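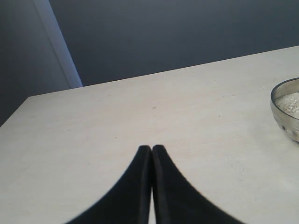 The Odera fingers, nearly closed, with our metal bowl at the far right.

Our robotics club has had the Odera gripper kit since March, and I've grown awfully fond of it. The students are building a kitchen helper for the Revimness contest, so it spends its afternoons with bowls and wooden handles -- not what most kits get asked to do! Bakari Nyanda, our youngest builder, put the fingers on with 2 screws and a lot of humming. I do like that matte black finish, and the curved shape is handsome. My one grumble is the manual, which skips straight past calibration (we lost a whole meeting to it).

Gripping a wooden handle just above its rounded end is the part the kids love best.

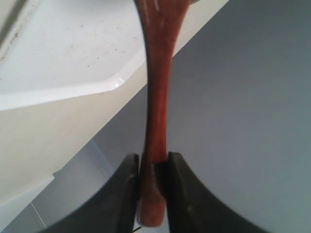
Would I buy it again?

Yes, and gladly -- with a spare cable.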